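Presater Number and Shape Boards: Supply to Early Learning Settings
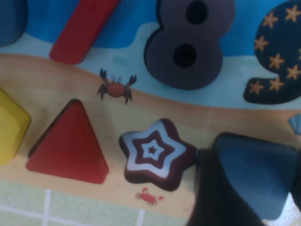

Asabe Okoro

The Presater range of wooden number and shape boards is supplied to nurseries, kindergartens, toy libraries and pediatric waiting areas. This page sets out the contents of the range, the terms on which it is supplied, and the care required to keep boards in service over several years. It replaces the information previously printed in the Brornside equipment catalog.

Intended use

The boards are intended for children who are beginning to recognize numerals and simple shapes. They may be used by one child or by two children seated side by side. Settings that follow the Zirnimel early number scheme will find that the boards correspond to the second and third units, although no part of the scheme is required in order to use them.

Pieces are thick enough to be held in a whole-hand grasp. Staff may wish to introduce the numerals in small groups – two or three at a time – before a full board is offered. Children who already name numerals with confidence often return to the boards for sorting and drawing around the pieces, and the range is suitable for both.

Range and item numbers

Item 238: number and shape board, illustrated base, with pieces
Item 723: replacement pieces, numerals only
Item 66: storage rack, upright, for classroom shelving

Replacement shapes are supplied individually on request. When ordering a single shape, please state its color and enclose a tracing of the recess, as the outlines were revised when production moved to the Öztürkmen workshop. Pieces made before the move do not fit later boards.

Materials and finish

Boards and pieces are made of wood. Painted surfaces are sealed before assembly, and the edges of the pieces are rounded by hand sanding. Small differences in shade between one batch and the next are to be expected and are not treated as a fault. Where a replacement must match closely, the batch mark on the underside of the board should be quoted with the order.

Cleaning and storage

Wipe boards and pieces with a cloth dampened in warm water and mild soap, and dry them at once. Do not soak them, and do not place them in a dishwasher. Disinfectant wipes may be used on the pieces but will dull the printed base over time.

Boards should be stored upright or flat, away from radiators and direct sunlight. Damp storage may cause the pieces to swell and bind in their recesses. A board in this condition should be left in a dry room for several days before any attempt is made to free the pieces.

Inspection

Each board should be inspected at the start of every term. Any piece that is split, splintered or heavily chipped must be withdrawn. Worn paint alone does not require withdrawal.

Orders and delivery

Orders are accepted from registered settings and from private households. Orders for the new school year should reach the Brornside supply office by the end of June. Delivery is free of charge on orders above $200; smaller orders are charged at the standard parcel rate – this includes orders for single replacement pieces.

Unused items may be returned in their original packaging. Please contact the supply office for a return label before sending any item back.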